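December 31, 2018

Finished the long sword chapter tonight with the rain going sideways past the window, and I'm so pleased I could run up and down the stairs! I started copying the Prestcombe fight book out by hand in November, all 154 pages of it, and I've 30 left.

The bit on binding is wonderful. The old master has 4 guards and keeps coming back to the same point: stay on the other man's blade and feel what he wants to do. If he pushes, give way and go round. If he's soft, go straight in. I read it three times over, then stood in the kitchen with a broom trying it (lampshade still alive, just). 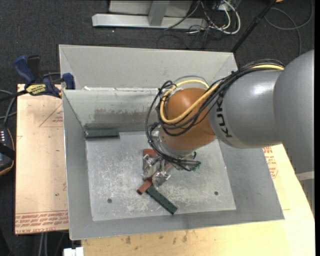
And it explains why I kept losing at Flarham – I was leaving the bind too early every single time, in a hurry to land something clever. Next bout I'm going to wait. I want to try it slowly first, with the blunt swords, eyes shut if anyone will let me.

Dagger chapter tomorrow. New nib needed, this one is scratching.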